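Subject: Re: [gripper-build] Pads slipping on knitwear
From: Todor Đorđević

Hello all,

Mimoza Atanasov wrote:

> I've printed the finger linkages twice now and both sets close square, but the pads skate over anything knitted. Is it the pad material or the spring? Also, what exposure are people using? Mine is smeared whenever I turn the wrist.

I'd look at the pads first. The spring I use is the one from Blagoje's parts list and I haven't changed it. Answers in the order you asked, plus one of my own.

## Pads and fabric

I've been trying the gripper by hand at home before anything goes on the Pelberg arm. Maroon knit, flowered cloth, polished wood behind. 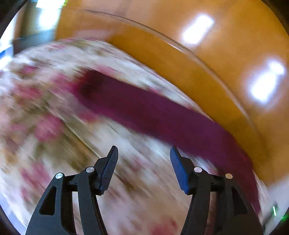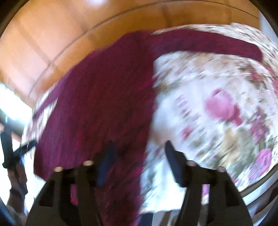
## Exposure

Both of those are badly streaked on the cloth while the fingers stay fairly clear, so I think you have the same problem as me. I was at 29 ms with the lamp off. Sorin runs his much shorter and puts up with the noise. Polished wood makes it worse - the glare pulls the automatic setting all over the place, so fix it by hand.

## Screws

Do the pivot screws up until the finger just stops rattling, then back off slightly. Mine had worked loose after 600 closes. Thread lock is fine on the metal, but keep it off the printed parts.

## Pad order

I'm ordering ridged pads from Halilović again. The minimum is 50, far more than I need. If you want some, reply to me off list before the end of April and say how many pairs.

Todor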